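How a Gripper Gets Its Checkup

A gripper is the hand of a robot. Most have no palm skin and no thumb, only two fingers that open and close. Like the chain on a bicycle, a gripper has parts that rub, and parts that rub need looking after.

At the Nosterby workshop, Delyth Penry checks the grippers every Wednesday. The robot must be stopped before anyone reaches near it. She presses the stop button, then waits 10 seconds.

First she looks at the pads. A pad is the block at the tip of a finger, the piece that touches things. Its surface has a pattern of small raised diamonds, a bit like the sole of a sneaker. The pattern helps the pad hold on. Dust fills the grooves, so she cleans them with a soft brush.

Next come the joints. A joint is where two parts meet and turn – your knuckles are joints too. Delyth moves each finger slowly by hand and feels for grit. A finger that wobbles has a loose screw.

Last, she checks that both pads face each other squarely. If one leans too far, the gripper will pinch a part by its corner and drop it.
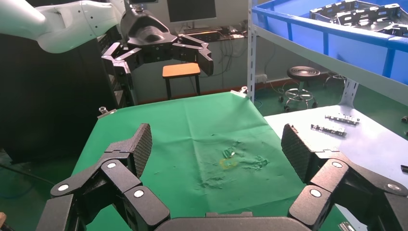
An open gripper seen from the wrist. Look for the round white caps on its black fingers.

After the check, the robot is switched on and the fingers open and close four times with nothing between them. Delyth listens for clicks. Then she writes the result in the logbook.

Words to know
Gripper: the part of a robot that holds things.
Joint: a place where parts meet and move.
Pad: the tip that touches the object.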